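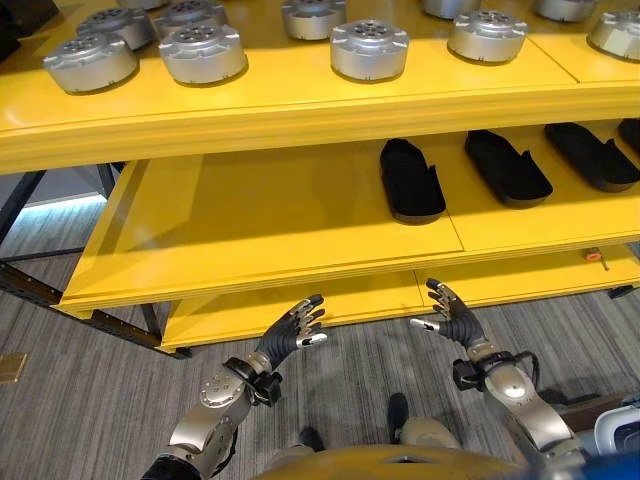

Two fingers will do nearly everything you ask of them, Jaanus Paulauskas told me before I had my coat off, and the other three are there to make visitors happy. He said it kindly enough, and he has said it before, because Sosina Jemal had her answer ready and gave it to him over her shoulder while she was tightening a wrist strap. Try picking up a shirt, she said, and then try handing it to somebody.

I had come to Cellatberg to settle this argument, or at least that was how I sold the trip to my editor. Skarlow, the small testing shop the two of them run there, spends most of its year comparing hands and grippers for people who are about to buy some and are nervous about it, as well they might be. A warehouse manager sees a nice video, falls a little in love, and wants to know whether the thing will still be closing properly in January. Skarlow's answer is usually a long one. The hands I watched had already been through 3000 closings apiece on the bench, and Jaanus would like it to be 4000 before he signs his name under anything.

The two contenders on the day of my visit were a jointed hand sold as the Kuusk and a plain gripper called the Tekedik, with two fingers and (as Jaanus kept pointing out) a great deal less to go wrong. The Kuusk has tendons, small motors and a calibration routine that takes 13 minutes if you remember to start it before coffee. The Tekedik you switch on. I'll admit I liked it right away, the way you like a good can opener.

Metal parts are where everybody begins, and I think that's a bit of a trap. A rigid part stays the shape you left it in, so when a grasp fails you can usually point to the reason: the hand came in too high, or the camera was off, or the thumb arrived late. You fix it and you go again. Cloth won't do you that favor. It slumps, it bunches, it gets caught where two surfaces meet, and the grip you had a moment ago belongs to a different lump of fabric now. 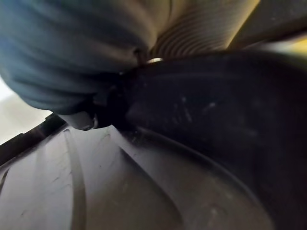

So Jaanus puts his cloth trials first thing, when he has the patience for them, and he scores them on a sheet of his own design with five columns and a very wide margin. The margin is for swearing, Sosina says. He watches the wrist camera and nothing else, on the theory that if you can't tell from there whether you've got hold of the cloth, the controller can't either. It's a fair point, and it cuts against both contenders, because a finger that close to the lens takes up an awful lot of the view. They have tried moving the camera back along the wrist. You see more and you understand less, was how he put it, and then he went to find a smaller bracket.

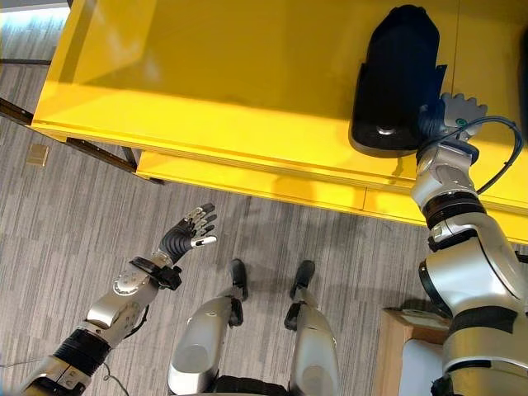

Big, awkward objects are Sosina's department, and she came to them by way of moving house, which she recommends to anyone designing a hand. People don't really grip a large thing, she told me. They lean on it, they get a palm under it, they nudge it around until it shows them a better side. She wanted me to notice how the Kuusk was working with its right hand laid against the lower side of a tall black object, fingers fanned out above it, while the left waited open below the yellow ledge with the palm turned up, touching nothing at all. A two-finger gripper could push there too, of course, but it would be pushing with a knuckle, and she doesn't care for the odds. Jaanus, who had wandered back by then, said you could bolt a rubber pad on a Tekedik for the price of a sandwich. They went on like this for some time.

What neither of them disputes is that the wiring matters more than the brochures let on. Cables at the wrist were the subject of a good half of our lunch. Leave too little slack and the hand won't turn all the way; leave too much and sooner or later the loop finds something to hook itself on. Sosina likes a generous loop and keeps an eye on it. Jaanus tapes his down and swears by it, though he did spend part of the afternoon peeling tape off a connector with his thumbnail.

I asked them both, separately, which one they would buy with their own money. Sosina said the Kuusk, if the job changed from week to week, and she would want a second one on the shelf. Jaanus said the Tekedik, and then came out to the parking lot after me – still holding his score sheet – to say that for shirts he might have to think about it.

Related stories
Soft fingertips, hard lessons
Where should the wrist camera go?
A day with the people who break controllers
Letters: more on cable loops
Buying your first arm secondhand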